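Home » Features » Pests » Carpet beetles

The slow eaters in the closet

October 2024

Most people find the holes first. A wool sweater comes out of storage with a ragged patch near the hem, and moths get the blame. Often the culprit is the carpet beetle larva, a small bristly grub that feeds on wool, feathers and pet hair.

At Urban, a pest control firm in Virkholm, calls about them start in March. The firm handled 600 last year, and most took 2 visits.

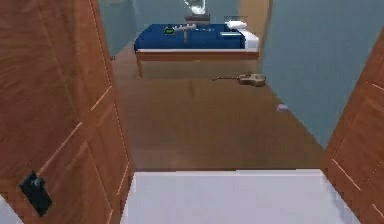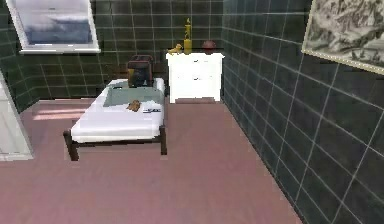
Vacuuming does more than spray in a light case. Go along the baseboards, under the bed and inside the closet, then empty the canister outdoors. Wash what can be washed hot — the rest can go in the freezer, sealed in a bag, for two weeks.

Old bird nests in the eaves are worth checking too. Adult beetles fly, and they come indoors from there. Sticky traps on the windowsill will show whether any are still about in spring.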